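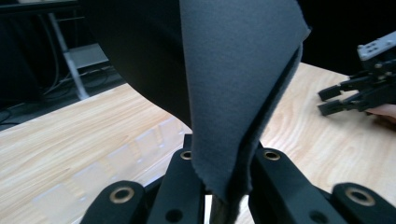

Ayanda Mahlangu thought our phishing test was going to flop, and told me so the first week: students get so much junk mail that they delete everything, the real stuff included. I wrote it on the cover of my notebook and spent all of July trying to find out if it was true.

So, the project! Hannelore Reinholz and I sent a fake "your mailbox is full" message to 1750 student accounts at Graneditz (with permission from the IT office, obviously). We built it in Flarero, and wow, it took me forever to get the login page looking boring enough. 715 people clicked the link. I had guessed way lower, and I felt kind of bad watching the log fill up.

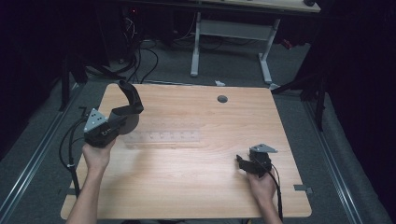

The clicks were only half of it, though. I also wanted to know who reported the message, and that part got messy. The report button sends mail to one inbox and the help desk uses another, so I had to match them by hand and throw out the duplicates. My spreadsheet crashed twice. If I did it over, I'd set up one address before sending anything, and I'd skip lunchtime, when everybody is on their phone and can't see the full sender address.

My section on password reuse is still pretty thin. Hannelore has the interview notes and we're adding them next.

Comments

Sizwe Pillay: Did you tell the people who clicked right away, or later?

Florante Tiongson: I clicked it. Sorry, it looked real!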